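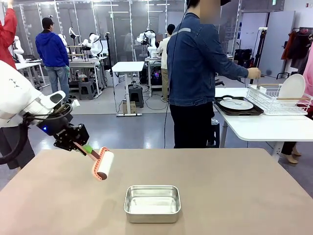

*Pellden, 2025년 9월 2일*

# Sultero 물건 노트

식탁 차림이랑 정리에 쓰는 물건 사진을 모아 둔 폴더예요. 사진 96장에 제가 손으로 단 메모가 400줄인데, 쓰다 보니 돌돌이(먼지 떼는 롤러) 얘기가 제일 길어졌네요 ㅎㅎ 처음 보시는 분은 `notes/`부터 여는 게 편해요.

## 이름 붙이는 법

같은 물건을 사람마다 다르게 불러서 한참 헤맸어요. 그래서 이렇게 맞췄습니다.

- `roller`: 돌돌이. 흰 점착지 롤에 주황이나 산호색 계열 틀이 달린 것
- `tray_metal`: 모서리가 둥근 얕은 금속 트레이
- `tray_dark`: 접시를 올려 두는 어두운색 쟁반
- `plate`: 둥근 흰 접시
- `rack`: 흰 철사 식기 건조대

금속 트레이랑 어두운 쟁반은 꼭 나눠서 적어 주세요! 예전에 둘 다 `tray`로 썼다가 Guangming Fan 님이랑 메모 50줄을 다시 고쳤거든요. 접시 위의 포크와 나이프도 따로 적어요. `cutlery` 하나로 묶으면 나중에 찾기가 너무 힘들어요.

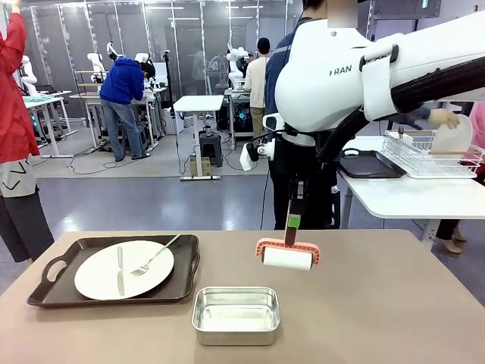

*어두운 쟁반 위 흰 접시에 나이프와 포크, 그 오른쪽에 금속 트레이.*

## 돌돌이 메모

위치는 트레이를 기준으로 `above`, `inside`, `beside` 중 하나로 씁니다. 트레이 안에 있으면 롤이 아래인지 손잡이가 위인지도 한마디 붙여 주시면 좋고요. 저는 "롤 아래, 손잡이 위" 식으로 짧게 써요. 점착지를 새로 뜯었는지는 사진만 보고 알기 어려우니 비워 두세요.

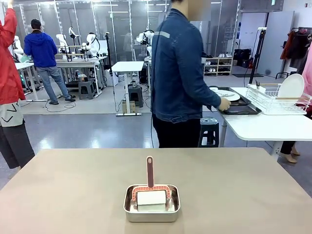
*`roller` / `inside` / 롤 아래, 손잡이 위.*

## 아직 못 한 것

- 건조대에 세워 둔 접시와 쟁반에 놓인 접시 구분하기 (지금은 둘 다 `plate`)
- 컵에 꽂힌 식기 이름 정하기
- Kermani 폴더의 옛날 메모 옮기기, 11월 안에는 하고 싶어요

오타나 틀린 이름은 `fix.md`에 한 줄로 남겨 주세요. 파일 이름이랑 줄 번호만 있으면 제가 찾아서 고칠게요.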